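Sales Floor Visit: A Morning With the Outbound Team at Tanent

Our sales team at Nundar has been rewriting its outbound process since August, and one of the first things we agreed on was to go and look at somebody else's. Tanent sells maintenance contracts to small hotels and restaurants, mostly by phone, from an office in Urnside. They let four of us sit in from 8:30 until lunch. These are my notes, cleaned up a little for the people who stayed behind.

The room

The sales floor has 14 desks in two rows, with the team lead at the end of the first row. There is no wall board with names and totals. They had one and took it down last spring, and each rep now sees only their own numbers and the team number. I asked whether the reps missed it. Two of them did, one said she slept better.

Calls start at 9:00. The half hour before that is for reading account notes, and the lead is strict about it. No email, no internal chat. Each rep picks 12 accounts and writes one line on why each of them should hear from Tanent today. If the line can't be written, the account goes back in the pool.

Listening in

We were given headsets and moved to a new desk every 40 minutes or so. The openings were shorter than ours. Most reps gave their name, the company and the reason for the call, then stopped talking. Our script runs through three sentences about Nundar before the customer gets a turn, and I heard how long that is once I had something to compare it with.

Price came up early in many of the calls. Reps are allowed to give a range right away, and they do. The lead's view is that a kitchen manager who asks for a price and gets a question back will hang up, and that the ones who stay on after hearing the range are worth the time.

Voicemail is handled differently too. They leave one message per account per month and log it. After that they just call again at another hour.

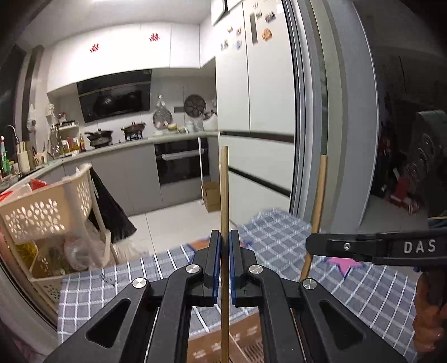
Follow-up and the CRM

Tanent runs everything through Huaranga, the same system we looked at last year and passed on. It was better than I remembered. A call can't be closed without a next step and a date, and the next step has to be something the customer agreed to. "Check in" is not accepted as an entry.

The team lead showed us the figures for the last quarter. Of 72 first meetings booked, 63 took place. Ours is well below that, and I think the reason is the confirmation call they make the afternoon before. It takes a minute. We send a calendar invite and hope.

What didn't impress me was the handover to account managers. It happens in a shared document that two people can edit over each other, and we heard one rep hunting for a note that had been deleted. They know about it and plan to move it into the CRM.

What we are trying first

We talked it over on the drive back – traffic was bad, so there was time. The confirmation call starts with the next round of meetings. The opening script gets cut to two sentences, and I will circulate a draft. The reading half hour needs a change to the morning meeting, so that one has to wait until the schedule is redone.

Tanent's lead would like to send a couple of people to us in return. I said yes, but after the new script has been in use for a month.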